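Product Review: Viltum Fermentation Crock, Two-Quart Model
Reviewed by Signe Wallin for the Lundton Nutrition Education Center
August 29, 2019

The Center receives frequent requests for guidance on preparing fermented vegetables at home. Many people who attend our classes wish to add sauerkraut, kimchi or brined carrots to their diet and are unsure what equipment they need. This review considers the Viltum two-quart crock, which has been in use in our teaching kitchen since January.

The crock is glazed stoneware with a water-channel lid. The user fills the channel around the rim, sets the lid in place, and gas from the fermenting vegetables escapes through the water while outside air is kept out. Two half-moon weights are supplied to hold the vegetables under the brine. The set costs $74, and replacement weights are sold separately.

Five batches were prepared for this review. Three were plain green cabbage with salt, one was cabbage with caraway, and one was carrot with ginger. The cabbage batches were held for three weeks in a pantry where the temperature stayed between 60 and 68 degrees. All three had a clean, sour smell and a firm texture. The caraway batch was somewhat softer, and the cabbage used for it had been stored for several days before shredding. The carrot batch was ready in ten days and was the one our class members preferred.

The weights deserve particular mention. They fit closely against the inside wall, and very little shredded cabbage floated past them. In a comparison crock from Van Wyk, the single round weight left a gap at the edge, and we had to lay a whole cabbage leaf beneath it in every batch. The Van Wyk crock is lighter and easier to lift when full.

The water channel is shallow. In dry weather it had to be refilled every second day, and the printed instructions suggest once a week. Users who expect to be away from home should arrange for someone to check it. The instructions are also unclear on salt. They call for "two to three spoons" per head of cabbage, with no weight given. Our staff used 20 grams of salt for each kilogram of vegetables, and we advise readers to weigh both.
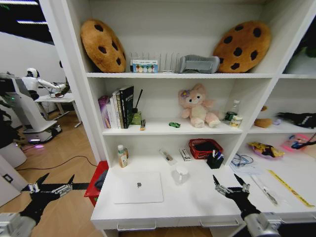 Cleaning is simple. The crock and weights may be washed by hand in hot water with a mild soap. The glaze did not stain, even after the carrot and ginger batch. The lid knob is small and becomes slippery when the hands are damp, and one lid was chipped in our sink during the second month. Raketo, the distributor, replaced it within nine days and charged only for shipping.

Persons following a sodium-restricted diet should note that fermented vegetables contain a considerable amount of salt, and should consult a physician or dietitian before eating them regularly. Those with a weakened immune system should do the same. The Center makes no claim that fermented foods treat or prevent any illness.

The Viltum crock is recommended for households that intend to ferment vegetables several times a year. For a first attempt, a quart canning jar with an airlock lid is adequate and costs far less. A loan crock is available from the Center's front office for periods of up to four weeks, with a refundable deposit.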